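Skokik puts robot arms into furnished-apartment turnovers; room crews keep their hours

FOR IMMEDIATE RELEASE
3 Apr 2024

Skokik, the furnished-rental cleaning company, is moving its robot tidying program out of trial and into daily use at Tanasarn, the 19-floor serviced apartment building where it has held the cleaning contract since the building opened. First units on shift now. Rest by May.

The job is a narrow one. Clothes and soft items left on sofas and beds get picked up and bagged before the human crew comes in to do everything else. The arms and control software come from Zetow. Skokik crews wrote the task list.

"We asked for the bending to go first," said Hayley Wragg, operations lead for the Tanasarn contract. "Picking up after guests is a big chunk of the bending. It's low seats, all day, and then you start on the bathroom."

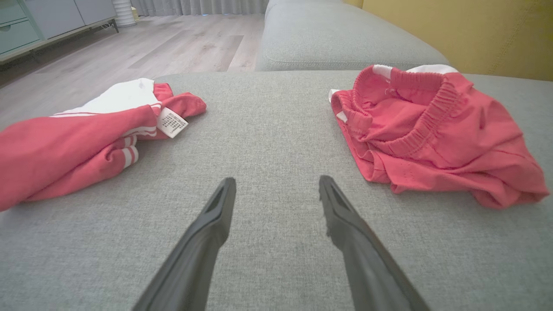 Gripper fingers over a sofa cushion with a coral-red jacket and shorts. Photo: Skokik

What changes on shift

Crews at Tanasarn used to work apartments alone, start to finish. Under the new setup they work in pairs across a floor. One person starts the robot in the first apartment, checks the bag when it's done and signs the lost-property sheet. The other is already on kitchens. They swap halfway through — that was a crew request, and it stays in.

No jobs cut. No hours cut. Skokik has put both in writing with staff for the length of the Tanasarn contract, and people who take the robot role get a higher hourly rate from their first trained shift. Training is 2 days, paid, done on site. Anybody who'd rather stick with the regular rounds can do so.

During the trial the system logged 3287 pickups over 1559 apartment turnovers. Staff stepped in when they needed to, mostly for items jammed down behind cushions and for anything with a strap. Those go on a "leave it" list that crew can add to from there phones. The list is reviewed every week and Zetow gets a copy.

Complaints from crew got fixed too, or are being fixed. The start-up tone was too loud for early mornings, so it's gone. The first bags were too small. The cart still catches on the elevator threshold on the older side of the building, and a new wheel set is on order.

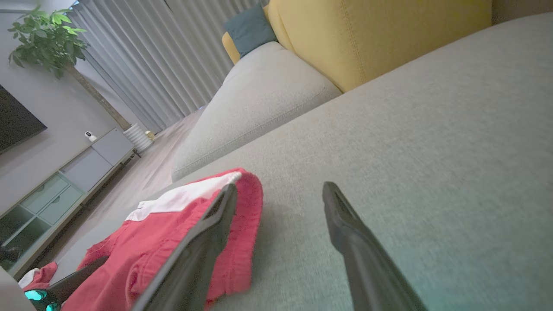

Sofas are where Skokik started, and where most of the crew feedback came from. Guests drop things there on the way out and the seats are deep, so getting to the far end means a knee on the cushion or a long stretch. Crew also wanted the arms tried on clothes in an ordinary living room and not on a test bench, with the TV, the media cabinet and the furniture all where they would normally be. A wrinkled red garment with a white section, like the one by the grippers on the gray seat, is a typical sort of item to practice on: soft, no fixed shape, folds everywhere. Throw pillows stay put. Straightening those is still a crew job and Wragg says it will stay that way, as guests notice.

"I don't want people standing around watching a machine," Wragg said. "Start it, go do your windows, come back and check the bag. If it's made a mess of it, tell us and we'll fix the list."

Found items follow the same rules as before. Bagged, labeled with apartment number, held at the front desk. The robots do not open drawers, closets or luggage, and they only run in apartments that have been checked out.

Next up is bed linens, which crews have ranked second on there list of jobs to hand over. Skokik is also in talks with Tallent, which manages two smaller buildings on similar terms. No start date on that yet — staff at those sites will be consulted before any equipment is delivered.

Interviews with crew members can be arranged on request, outside turnover hours please.

Media contact
Hayley Wragg, Operations Lead, Skokik
Requests through the press desk at Skokik's main office

ENDS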